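FOR IMMEDIATE RELEASE

Gwilliam opens its kitchen try-out room in Botolby, Pradholm tableware on the table from day one

BOTOLBY – Gwilliam, the kitchen and table store on the old Jallora building's ground floor, opens its try-out room to the public on Saturday, April 30, 2022. Doors at 9. Free to get in. Coffee on, bring your own mug if you like and hang it up when you're done.

The room is behind the main shop, through the door next to the register. One big working table, open shelving, a sink, a two-burner cooktop. Everything in it can be picked up and used, and most of it can be taken home for a while too (see Borrowing, further down). The idea came out of the returns desk. People were bringing back perfectly good spatulas. Wrong length, wrong weight, handle too fat for the drawer. None of that shows on a hook behind plastic.

"I got tired of apologizing for the packaging," said Pieter Dijkstra, who runs the store. "You should be able to hold a thing before you buy it. You can do that with a pair of shoes. With a spatula you get a photo and a barcode."

First on the table is Pradholm, a plain white range the store has carried since October and sold mostly to people who saw it at somebody else's house. Smooth matte white, no pattern. The one bit of lettering we'd point out is the raised S near the top of the tall piece with the narrow waist. Molded in, the same white as everything around it, so you read it from the shadow more than anything. It flares out again into a wide curved base. Customers either love the S or don't see it until the second visit.
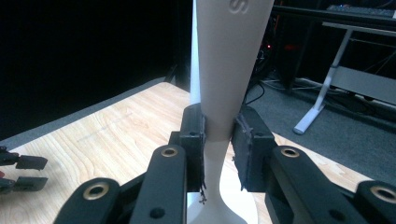
What's in the room

Not a showroom. Things get used and go back on the shelf. Expect some wear, that's the point of the place.

Stirring and turning tools are kept together at one end. Slotted spatulas, solid ones, ladles, a couple of rice paddles. The wooden handles are worth trying next to the plastic ones, they feel very different after ten minutes of pushing onions around.

Table pieces are next to that, Pradholm plus odds and ends from smaller makers. Fill them, pour them, carry them to the sink and back. Staff won't hover.

Storage is on the long shelf. Racks, hooks, stands, drawer dividers. This is the section people ask about most at the register and know least about when they buy. A plate rack that looks compact in the shop can eat half a counter at home. There's a strip of counter marked out at a normal apartment depth so you can set a rack down on it and see what's left over for the cutting board.

Mugs get their own corner. Nia Trevor, who set up the room and picked most of what is in it, is firm on mugs.

"Everybody has too many and everybody stacks them," Trevor said. "Then the one you want is at the bottom and the handle comes off. I'd take a stand over a stack any day. Round base, one pole up the middle, arms out from the top like spokes. You can turn it and find yours."

The white mug tree in the room has eight of those arms, thin ones with a slight upward bend at the tip. Light to look at. Trevor's advice is to hang mugs on opposite sides first and fill in from there. Heavy stoneware goes on last or stays in the cupboard. And set the stand back from the edge of the table, an arm's length if you have it, so sleeves don't catch when you're reaching for a pan.

The slotted spatula with the light wooden handle and flat gray head is another staff pick, and it tends to end up next to the mug tree on the pale wood table, whatever the shelf labels say. 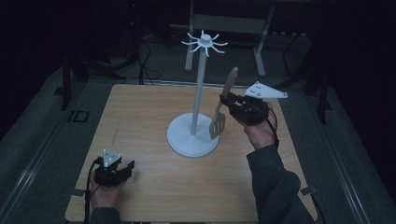 Long slots are what to look for if you fry a lot of eggs or fish, Trevor says, and a flat head if your pans have low sides. She also has views on where a spatula should live. A hook by the stove is fine. A crock is fine. A drawer full of other tools is where spatulas go to get bent, and she will tell you so if you ask about drawers.

Borrowing

New for the store, and we think new for Botolby. Anything in the room with a green tag can go home with you for up to 30 days. Sign the book, leave a card number, nothing gets charged unless the item doesn't come back. If you decide to keep it, come by and pay the shelf price. If you don't want it, wash it and bring it in during opening hours. No need for the box.

Limit of 4 green-tag items per household at a time. Red-tag items stay in the room, that's mainly glass and anything sharp.

Pradholm pieces are green tag for the opening month. After that we'll see how many come home in one piece. Chipped is fine, tell us. Broken, tell us anyway.

Dijkstra expects the storage things to go out first. "A mug stand is a very easy thing to get wrong. You buy the nice one, get it home and it won't fit under the cupboard. So take it home and look at it there. If it's too tall you've lost a walk to the shop."

Tidy table sessions

Weekday evenings through the first month, Trevor will run short sessions at the big table. One small problem each time. The drawer that won't close. What to do with lids. Getting the breakfast things down to one tray. How to lay out a counter you share with someone who cooks differently than you do (that one is already filling up).

Bring a photo of the problem or, if it's small enough, bring the actual drawer. We mean it. A drawer fits on the table fine.

Sessions are free but there are only so many stools. Put your name down at the register or call the store. Kids welcome if they can be around a cooktop. Sessions start at 6:15 and Trevor starts on time.

Opening day

9 a.m. Doors, coffee, pastries from down the street till they run out
10 a.m. Pieter Dijkstra says a few words, short
10:30 a.m. First tidy table session, mugs and hooks
Noon Eggs at the cooktop, pick your spatula and cook your own
2 p.m. Second session, trays and small table pieces
4 p.m. Room closes for the day, shop stays open till 6

The first 400 visitors get a cotton dish towel, one each please. Pradholm orders placed on opening day will be set aside and can be picked up from the Tuesday after, or we can deliver inside town limits.

Parking is on the street or in the lot behind the Jallora building, enter from the side alley. The ramp is on that side too. The front door has a step and it sticks in damp weather, push hard.

About Gwilliam

Gwilliam sells kitchen and table goods in Botolby. Independent, family-sized, open six days. The store stocks everday tools and tableware from small makers and does its own knife sharpening, drop off by noon and collect the next day. The try-out room is open the same hours as the shop execpt when a session is running, when you're welcome to stand at the back.

Press and pictures

Ask for Nia Trevor at the store. Afternoons are best. Writers who want to come by before opening day and try the table for themselves should call ahead so that the cooktop's free. Larger versions of the pictures on request, and loan pieces from the Pradholm range can be arranged for print features, same 30 day terms as everybody else.

END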